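Right, a few of you asked how the dental trip to Sterska went, so I'm putting it all in one thread before I forget the details. Long one, sorry!

Background: I needed a crown and a root canal redone. Quoted a silly amount at home in Drurnutton, with the first free slot in March. I'd been chewing on one side since last summer and I was fed up with soup.

A woman at my swimming group had hers done in Sterska and wouldn't stop going on about it, so I emailed three clinics there. Two answered. One sent a price list and nothing else. The other, Obi Dental, asked for my X-rays before they'd quote at all, which I liked.

Their quote came to 473 euros for the lot, X-rays and temporary crown included. Flights and the room on top of that, obviously, but still well under what I'd have paid here.

GETTING YOUR X-RAYS: your dentist at home should give you copies if you ask. Mine took 10 days and sent them to an old email address (my fault). Ask early.

First appointment was Sunday morning, which felt very odd, sitting in a dentist's chair with church bells going outside. Chair time was around two hours. Numb up to the eyebrow afterwards.

The dentist's English was better than mine by that point. Reception was a bit more hit and miss, so I'd written my medicines down on paper, generic names, with the doses. They copied the whole thing into my notes. Do this even if you only take one tablet.

I stayed in Fellovville, the bit across the river. Tram 23 goes nearly to the clinic door and the rooms are cheaper than in the old town. Steep hill though! If you're having anything done to your knees or hips, stay somewhere else.

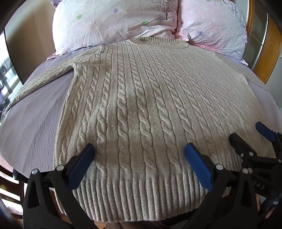
Do you need to stay out there between the two appointments?
For a crown, plan on staying the whole week, as the lab needs a few days to make it and the clinic will want to check your bite before you fly.

Insurance: my normal travel policy didn't cover planned treatment or anything going wrong with it. I rang up and asked, then bought a separate one. Read the small print on what happens if you have to stay longer.

And get the aftercare in writing. Mine says they'll redo the crown free if it fails, but I'd have to get myself back there. My dentist at home has agreed to do the check-ups, grumbling slightly.

Bring your own painkillers, the pharmacy nearest the clinic shuts for lunch and I found that out at the worst possible moment.

Tooth is fine so far, had toast this morning on the bad side. If you want the list of questions I emailed the clinics, shout and I'll post it tonight.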